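Brenda Cheetham has her coat on when I get there and keeps it on the whole time. The heat in the shop is out again. She sells and repairs sewing machines, has done since she took over the lease from her aunt, and she wants it known up front that she does not do vacuum cleaners. "Put that in first. People see the word repair and in comes a Hoover."

So. First.

The shop is called Ganerer, after nothing. It was on the sign already when her aunt moved in and a new sign cost money. Customers think it's her last name. One man has called her Mrs. Ganerer for years and she's stopped correcting him.

She learned on treadles. Her aunt sat her down at 9 with a screwdriver and a dead machine and told her to take it apart and lay the screws out in the order they came. "I did that part fine. Putting it back was another matter. I had three screws over and she made me start again." How long did it take? "All summer. I wasn't quick."

What comes in now is mostly the same complaint. Skipped stitches, thread bunching up underneath, a grinding noise. Most of it she can fix in the time it takes to drink a coffee. Old needle. Lint packed under the needle plate. Machine threaded with the presser foot down, so the thread never gets into the tension discs at all. "I'd say four out of every five, it's one of those. I feel bad charging. I do charge."

She tells everybody to change the needle after every big project and thinks hardly any of them do it. Somebody brought in a machine in September with a needle bent like a fish hook, and swore up and down it was the motor.

I ask about oil and get a long answer. Sewing machine oil only, one drop, then run it on a scrap so it doesn't end up on your good fabric. No cooking oil. She's seen cooking oil, it goes to varnish and then the whole thing seizes and she's in there with solvent and a toothbrush for an afternoon. Some newer machines aren't meant to be oiled by the owner at all, so read the book. "If you've lost the book, ring me. Don't guess."

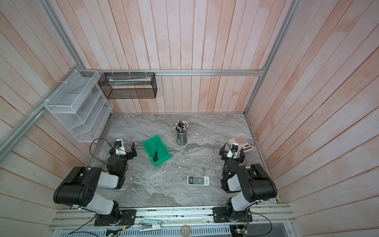

The Thursday class as everyone calls it, which has moved nights more than once and kept the name, is run by Lorraine Sowerby. She comes in halfway through our talk with a bag of zippers and joins in without being asked. She used to do alterations for a bridal place called Presance and does not miss it. "Mothers," she says. That's all I get on that.

Lorraine teaches beginners and starts them on pillowcases. Straight lines, a hem, something to take home. Not a skirt, never a skirt. "They all want to make a dress the first week. I had a girl cut into 80 dollars of silk, before she'd sewn a seam in her life. She cried, I nearly did."

They disagree about patterns. Brenda likes the old paper ones and Lorraine says the print at home kind are fine if you check the test square before you cut anything. Brenda says who wants to tape a floor's worth of paper together. This goes on a while. I stopped writing.

Which machine should a person buy, then? Brenda won't name a new one. Used, she'd take a heavy metal straight stitch over almost anything. She has one on the shelf, a Brito, that weighs as much as a small child and will go through denim, canvas, a belt. No fancy stitches. "You'll use the straight and the zigzag. The other ones you try once, on a scrap, to show your sister."

And try before you pay. Bring your own fabric, the thickest and the thinnest you plan to use, turn the handwheel toward you and feel for any place it catches. Look at the cord. Ask for the bobbin case, becuase it's the piece that goes missing and for some models it's hard to get another.

She gets asked if the trade is dying. Doesn't think so. Around a third of the people coming in are younger than her own kids, wanting to take in thrift store jeans or fix a coat lining, and they look things up before they come. Sometimes they look up the wrong thing. But they listen.

The phone goes. It's a woman with a jammed machine and a costume due, could she bring it right over? Brenda says yes, asks has she tried a new needle. Listens. Covers the phone with her hand.

"She hasn't," she says to Lorraine, and goes to find a pack.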